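4.2 What you get for the license fee

I'll say up front that I wanted to like Rinum before I ever installed it. Our group had been limping along with a homemade simulator for household chores, and every time somebody moved a table the navigation code fell over. So when Merkard started selling Rinum as a ready-to-run kit (rooms, objects, physics, a task scripting layer and a year of support), I volunteered to be the one who lived in it for a while. The rest of this section is what I found, and I've tried to keep my grumbling separate from the measurements in Section 5.

The kit comes as 48 furnished apartments and a catalog of loose objects. You pick an apartment, pick a task, and Rinum drops the object somewhere in the room subject to a set of rules you can edit. The rules are pretty readable! I had a colleague who writes no code at all change the spawn rules for the kitchen tasks over a cup of coffee, and they worked on the second try. The first try put a saucepan inside a wall, but the log said so in plain English, and I can forgive a lot in a tool that tells me what I did wrong.

We spent most of our time on the pickup-and-dispose family, where an agent has to find something on the floor, get to it, and take it to a drop-off spot. The garbage bag task is the one I keep coming back to (Figure 2). It sounds like the easiest thing in the catalog. The bag is black, it's on the floor, go get it. But soft, lumpy things have always been where cheap simulators give up, and I wanted to see what Merkard had done about that.

What they've done is a compromise, and I think it's a decent one. The bag's body is a stiff shell with a little give, and the knot at the top is a separate grasp target with its own friction setting. If your agent goes for the knot, the lift is stable. If it goes for the side, the shell dents a bit and then slides away, and you have to plan another approach. A real bag would fold up in your hand, of course, and Rinum's never does. For training a policy to prefer the knot, though, the shortcut seems fine to me, and it runs fast enough that I could leave a batch going over lunch and come back to something worth looking at.

Navigation is where I had more trouble. Office chairs are the worst of it. Rinum's collision mesh for a chair with a star base is a plain cylinder by default, so the agent thinks it can't get anywhere near the legs, and in a tight room it will take the long way around for no good reason. You can switch on the detailed mesh, and I'd tell anybody buying the kit to do that on day one, but the setting is buried two menus down and the manual mentions it only in an appendix. Thin leaning things give the opposite problem. A broom or mop handle is narrow enough to slip between the samples of the default range sensor, and our agent would happily plan a path straight through one. Raising the sensor density fixed it for us at some cost in speed.

Then there's the floor. Glossy floors are on by default in most of the apartments, and I was a little suspicious of that, as shiny floors look great in a sales demo. They turned out to be useful. Our older detector had been trained on flat, matte surfaces, and it went to pieces over bright reflections, so we learned something we needed to know before going anywhere near a real home. You can turn the gloss down with a slider if it gets in your way. I left mine alone.

For the comparison runs we used the same detector and the same planner in Rinum and in Hidayat, the simulator our neighbors down the hall have used for years. With the detailed chair mesh switched on, the agent finished 87 percent of the garbage bag episodes in Rinum. I'm not going to make a big deal out of that number by itself, and the full table with the other tasks is in Section 5. What I can say from the day-to-day side is that setup in Hidayat took me most of a week and setup in Rinum took an afternoon, and that included the time I spent hunting for the chair setting.

Support was good, with one gap. Questions about the scripting layer came back the same day, usually with a code snippet I could paste in. Questions about licensing were slower. The standard seat covers up to four machines, and we never did get a clear answer on whether a cluster node counts as one machine or several. If you're planning big sweeps, get that in writing before you pay. We ended up running the smaller jobs on workstations and skipping the cluster completely, and I'm still a bit sore about it — the bigger sweep was the part I'd been looking forward to.

One last practical thing on viewpoints. Rinum lets you place a fixed observer anywhere in the apartment, separate from whatever the agent itself sees, and we got into the habit of saving a still from a high corner at the start of each episode. It cost us almost nothing in disk space and it saved me hours when a run failed and I had to work out whether the spawn rules or the planner was to blame. We reviewed those stills in Prinent, our labeling tool, which reads Rinum's export format without any conversion.

Figure 2. Garbage bag task in Rinum, seen from a high observer view. The target is the tied black bag on open floor near the wall, with an office chair in the foreground and a thin white pole leaning by the dark cabinet.
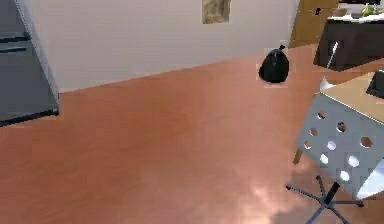

Fitriani Rondonuwu, reading this section in draft, wrote back that we were letting the stiff shell off too easily. A policy that has only ever met a bag that holds its shape will be in for a shock with a half-full one, she said, and she'd want a few runs with the friction on the knot turned way down before she paid for a second seat.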